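Ticket 766: Printer in Kirusgate office drops off the network overnight
Opened by: Roos Prins
Assigned to: Kamran Mahmoudi
Priority: normal
Status: closed
Opened: January 26, 2020

Roos Prins wrote:
The printer on the first floor stops answering after it has been left for the night. In the morning every job sits in the queue and the status says Offline. The printer itself looks fine, the screen lights up when I press a key and it will copy a page from the glass. If I switch it off and on at the back it prints everything that was waiting. This has happened every morning for over a week. It was moved to the other wall in September and worked after that, so I don't think it is the move.

Kamran Mahmoudi wrote:
Thanks Roos. Please leave it as it is tomorrow morning and don't switch it off. On the printer go to Settings, then Network, then Status, and send me the address it shows. It will be four numbers with dots between them. Also let me know if the little light next to the network cable is on.

Roos Prins wrote:
The light is on and blinking. The address ends in 58. The label on the lid says it should end in 200. I have not changed anything.

Kamran Mahmoudi wrote:
That helps. The computers are all set up to print to the address ending in 200. The printer has been given a different one by the router, so the jobs go nowhere. What I don't understand yet is why a restart brings the old address back. I will look at the router log tonight.

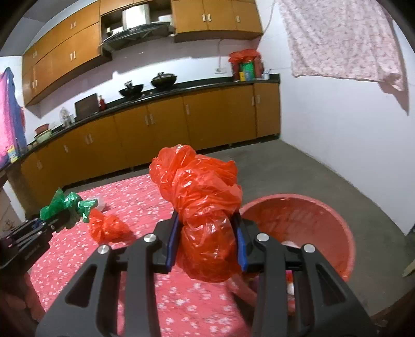 Router log checked. The reservation for the printer is still there, but it is tied to the wireless card and the printer is now plugged in by cable. The cable port has its own hardware address, and the router treats it as a separate device. After a restart the printer joins by wireless first and gets 200. Some hours later it goes to sleep, and when it wakes it uses the cable and gets 58. Both connections are switched on in the menu, which this model should not really allow.

Impi Koskela wrote:
Adding a note as I look after the Nillville site. We had the same thing with the same model. We turned wireless off in the menu and it came back on after a firmware update, so check that after any update. We also had to delete the old reservation before the router would accept the new one. It gave no error, it just did not save.

Kamran Mahmoudi wrote:
Thank you, Impi. Steps taken this afternoon:
1. Wireless turned off on the printer.
2. Old reservation deleted on the router.
3. New reservation made for the cable port, address ending in 200.
4. Printer and router restarted, router first.
5. Test page sent from the front desk and from Frans Wouters' laptop. Both came out.

The laptop took two tries. It had a second copy of the printer installed under the name Kolletti, left over from the old print server. I have removed it. If anyone else sees a printer with that name they can delete it.

Roos Prins wrote:
It printed first thing today without a restart. Liesbeth Dijkstra still can't scan to the shared folder, though. She gets "Connection failed" after she picks her name. Printing is fine for her.

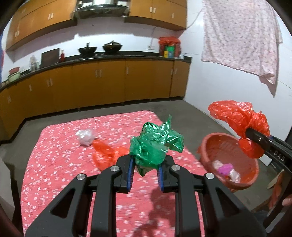 Does scanning to a folder use the same address as printing?
It uses the printer's address as the sender, but the scan is sent to the file server, which has its own address stored in each person's entry in the address book. Liesbeth's entry still pointed to the old server. I have changed it to the Cárdenas share, the same as the others.

Liesbeth Dijkstra wrote:
Scanning works now – the file arrived in my folder within a minute. It comes in as separate pages where it used to be one document. Can that be put back?

Kamran Mahmoudi wrote:
Under Scan, then File Format, choose Multi-page PDF and press Save as Default. If you only press OK it goes back to single pages the next time.

Roos Prins wrote:
No trouble for four mornings in a row. The label on the lid is still right, so I have left it. You can close this one.

Kamran Mahmoudi wrote:
Closed. Firmware updates set to manual on this printer until I have read the notes for the next version.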